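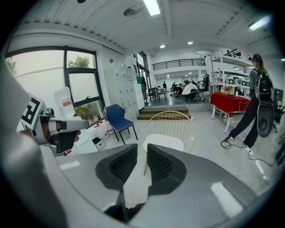 Hand-held grippers, with a gold wire chair behind.

Breaking In the Game Ball

21/04/2024
By the Equipment Desk

Print this article | E-mail this article

A new leather football is a poor thing to throw. It comes out of the box with a waxy film on the panels, stiff laces and a pebble that has not yet opened up. Every team that plays with leather balls has some routine for fixing this, and until recently each team in the Rostlow League kept its routine to itself. The league now publishes a single preparation standard, and this April its 34 teams are in their first spring of working under it.

The standard came out of a ball log. For two seasons the league asked equipment staff to fill in a card for every ball that went into a game bag: supplier lot, date opened, hours of brushing, pressure at check-in, pressure at the half, and reason for removal. The log closed at 1,860 balls. Most of the cards were complete enough to use. Those from road games in heavy rain often were not, and wet-weather wear is the weakest part of the data as a result.

The main finding was plain. Balls prepared by hand over several short sessions stayed in the bag longer than balls prepared in one long session on a powered brush. The powered brush raised the tack quickly but took the tops off the pebble, and a ball with flattened pebble loses its grip as soon as the surface dries out. Quarterbacks tended to like these balls on the first day and reject them by the third game.

The league's approved ball is the Trikby, a four-panel leather model with a bonded lining and a butyl bladder. Trikby ships it partly inflated. The standard calls for the ball to be brought up to the low end of the game range and left overnight before anything is done to the leather. Brushing a soft ball works the panels unevenly and can pull the seam next to the lace.

The steps after that are as follows.

Wipe the whole ball with a damp cloth and let it dry at room temperature. Do not use a heater or a dryer.

Brush along the long axis with a stiff horsehair brush, one panel at a time, turning the ball after each panel. Stop when the film has gone dull.

Apply conditioner in a thin coat. Keep it off the laces and the valve.

Leave the ball overnight, then brush again with light pressure. Total brushing time across all sessions should not go over 80 minutes.

Inflate to game pressure, check, and tag.

Staff who have worked with older leather may find the conditioner step too light. Earlier practice in the league was to load the ball heavily and work the excess out. The log showed that heavily loaded balls gained weight, and a number of them were pulled at check-in for that reason before they had seen a snap. 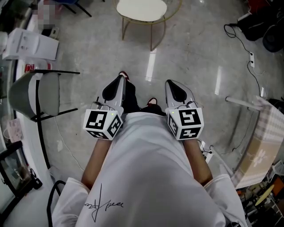 Pressure and the Gauge

Pressure disputes in the league have mostly been gauge disputes. Two gauges of the same make can disagree by enough to put a ball in range on one and out of range on the other. The standard names one instrument, the Tuvell digital gauge, and requires the same unit to be used at check-in and at the half.

Needle handling matters as much as the instrument. A dry needle drags on the valve and can let air past before the reading settles. The needle is to be moistened, pushed in straight and held still until the display stops changing. Each insertion costs a small amount of air, so repeat readings should be kept to two.

Temperature is the other source of trouble. A ball set in a warm room and carried out to a cold field will read low with no leak at all. At Říha Field, where the officials' room sits next to the boiler, the check-in table has been moved to the tunnel. Balls now rest there before the first reading is taken.

Storage Between Games

Game balls are stored at playing pressure in a ventilated bag, away from direct sun. Wet balls come out of the bag the same night and are dried on a rack with the laces up. A ball that has dried stiff can be brushed and conditioned once more. If it stiffens again it goes to practice use, and the tag is cut off.

The standard does not cover kicking balls. Kickers want a rounder, softer ball than quarterbacks do, and the log did not separate the two clearly until late in its second season. A separate card for kicking balls is in use this spring.

Print this article | E-mail this article

Related

Lace height and the long snap
Reading wear on artificial turf infill
Helmet reconditioning: what the shop checks
Chain crews and the spot of the ball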